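Potting Bench Sort-Out — Gallery

Finally got round to the potting stuff. Been sat in bags since November and Remedios wanted the table back, so everything out, everything looked at, decide what stays. Quick page, not many words, got seedlings to deal with.

Budget was 800 pesos and I didnt spend it. Most of what we needed we already had, just couldn't find it. Trays inside tubs inside other tubs. Carmela took 6 cracked pots for drainage bits, Patricio got the old Himden catalogs. The Sternach hose fittings are staying till somebody tells me what they fit.

Trays and tubs first, then hand tools. Green blocks I left till last, wanted a clear bit of table for them and never really got one. 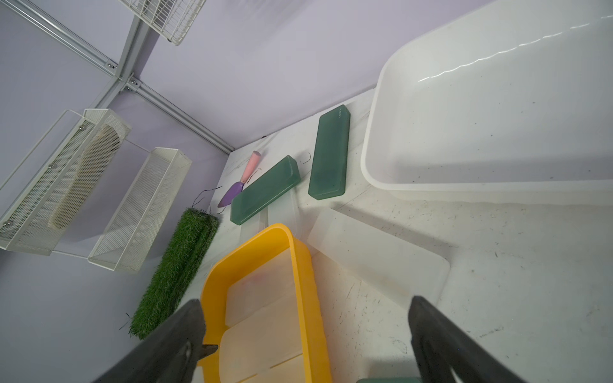 Yellow tray with the divided insert, clear tubs, the big white basin and two green blocks. Pink-handled trowel on the left.

Love that trowel. Purple blade, can't lose it in the dirt, and small enough for the window boxes. Itziar has asked for it twice — no.

The basin is for mixing. Do it in there and not on the floor please, I swept for 2 evenings last time. Long tubs are going under the bench, lids if we ever find the lids. Yellow tray stays out on top becuase it gets used every day.

Still to do: labels, string, the seed box. Po-yen is bringing 8 more pots and I have no idea where they go. More pictures when the shelf is up.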